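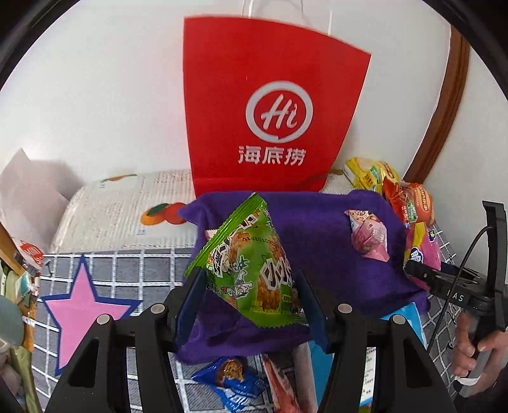 Moston Counter Griddle, 13-inch

Short-order griddle for small diners, lunch counters and food trucks. Plug-in electric, flat steel plate, front grease drawer. Sold by Plistley Restaurant Supply.

Who buys it

Mostly places with a short breakfast and lunch menu that need a second cooking surface and don't have room for a full range. It holds 11 eggs or 3 large pancakes at a time. If your lunch rush is mainly burgers, look at the two-zone Drutby instead. It costs more and needs more counter, but it recovers heat faster after cold meat goes down.

Specifications

Plate width: 13 inches
Weight: 61 pounds
Heat zones: 1
Controls: dial thermostat, on/off switch with light
Splash guard: back and both sides, welded
Feet: adjustable, rubber tipped
Cord: fixed, exits rear left

In the box

Griddle, grease drawer, scraper, one spare foot, printed manual. The Negussie lid shown in the older catalog is no longer included. You can still order it separately while we have stock. It fits all Moston griddles made with the square back guard, but not the rounded one.

Before first use

Wipe off the shipping oil with warm soapy water and dry the plate. Heat on medium, rub in a thin coat of cooking oil, let it smoke off and repeat until the plate darkens evenly. Expect some smell. Run the hood.

Cleaning

Scrape while warm. Do not pour ice water on a hot plate, as it can warp. The grease drawer lifts out from the front and can go in a dish machine. The body can't.

Customer comment

"We've had ours on the counter since October and it does grilled cheese and hash browns all day. The drawer is small, so we empty it at 11 and again after lunch. I'd like a longer cord." Glenys Owen

Shipping and returns

Ships by ground in one carton. Two people should lift it. Unused units can be returned in original packaging, less freight. Once the plate has been seasoned we can't take it back, but the parts warranty still applies. Replacement thermostats, feet and drawers are listed under Moston Parts.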